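Last updated: October 29, 2021

Gray, and how long it took me to pick one

I have been meaning to write about the back hallway since the spring, and every time I sit down to do it I end up repainting some corner of it in my head and closing the laptop. So tonight I've made a pot of tea and I'm going to get it all down, even if it comes out in the wrong order.

When we moved to Purves the back hallway was peach. I don't mean a nice peach, the kind you see in old Italian restaurants. It was the color of a bandage, and it went all the way up over the ceiling and down again, including the inside of the coat closet and (this still amazes me) the back of the closet door. I hung our coats in there for three years and told everyone who came by that I was going to do something about it. Then in March a pipe under the bathroom sink let go, the baseboard on one side had to come off, and there was our excuse.

I wanted gray. I'd wanted gray all along! My grandmother's porch in Skuvcombe had a gray floor, and I can still feel how cool it was under bare feet in July, with the paint worn thin in a path from the screen door to the glider. She had it redone every few summers and it always came out the same. I never thought to ask her what it was called. When you're nine it doesn't occur to you that a floor color has a name, or that someday you'd want to know it badly enough to call your aunt long distance and have her go look in the garage. She did look, bless her. There was a can, but the label had rusted right off.

So off I went to the paint store in Ilitville, thinking I'd be home by lunch. If you have never shopped for gray, you may not know that there is a whole wall of it. Some of the chips are blue as soon as you get them next to anything white, some are green, and a few of them are plain lilac and ought to be arrested. I brought home as many as I could hold and taped them up in the hallway, and by dinnertime I hated every one. My husband said they looked the same to him. I made him come back and stand there in the morning, and he said they looked the same to him in the morning too.

What I learned over the next couple of weeks is that a hallway with one small north window doesn't have a color of its own. It borrows. In the morning my samples were all cold and a little blue, and around four in the afternoon, if the sun came through the kitchen, the very same squares went soft and brownish, almost like mushrooms. Under the ceiling light they were something else again. I changed the bulb twice. I carried one chip around in my coat pocket until the corners went fuzzy and held it up against the sidewalk, the side of the library, a wet stone, the neighbor's cat.

You do start seeing it everywhere.

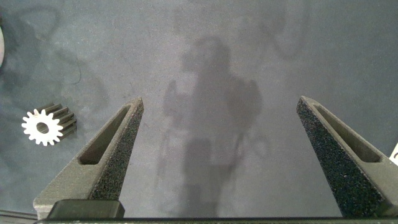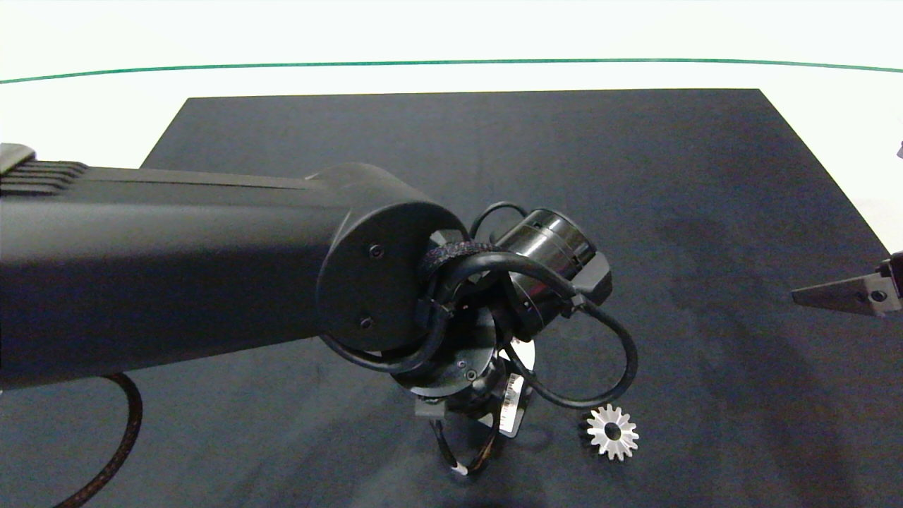 Slate going a little warm in the first one, matte and glossy black side by side in the second.

Anyway! Wiesława Laskowska, who lives two doors down and painted houses for most of her working life, finally took pity on me. She came over with a roll of brown paper and told me to quit taping little squares on top of peach, since the peach was getting into everything. We painted big sheets of the paper instead, as tall as I am, and moved them around the hall for a few days. What a difference that made. Two of the grays I'd been ready to buy went straight out the door, and one that I'd passed over at the store as too dull suddenly looked calm and kind. It's a Zistetti color with a number for a name, 318, and I rather like that it doesn't have a name. I'd been having trouble with the names. It is hard to feel good about a wall called Thunder Biscuit.

The painting itself took a long weekend and then most of another one. I had figured on two coats and it needed a primer first, then two coats, and then a third inside the closet, where the peach had evidently been put on to last through the ages. My arms hurt in places I didn't know were arms. The total came to $395 with the brushes, the primer, a new roller frame and the good tape, plus a drop cloth that I'm counting as an investment. The baseboard was separate, and I would prefer not to talk about the baseboard.

A couple of things I'd do differently. I'd take the door off its hinges before I started, not after I'd gotten paint on them. I'd buy the bigger can. I ran out with a stretch above the closet left to do, and the store had to mix me another quart, and although the man swore it was the same I can find the line where it changes. I've shown it to three people and none of them can see it, but I know it's there and I look at it every time I get the vacuum out.

I would also leave the ceiling alone a while longer. I did it white, a bright one, in a hurry at the end, and it's a bit much. It makes the gray look as if it's been scolded. Wiesława thinks something with a drop of the wall color in it would settle things down, and I'm sure she's right, but I've only just put the ladder away.

My aunt came to stay for a few nights last week. She set her bag down in the back hall, put her hand flat on the wall and said, well, that's the porch. I don't know that it is. I've held it up against the two photographs we have, and they're so faded you could match them to anything. In one of them the floor looks nearly green. But she grew up in that house and swept that porch every Saturday of her life until she got married, so I'm willing to take her word for it. We had a long talk after that about the glider, and who ended up with it, and whether the cushions were striped or flowered. She says striped. I'd have sworn flowered.

I still need to find a rug. I'd like something with a little red in it, long enough to get past the closet door, and thin enough that the door can open over it. If you've seen one anywhere that isn't a fortune, please leave me a note in the comments. And if you have a leftover quart of a quiet off-white you're trying to get rid of, I'd love to hear about that too.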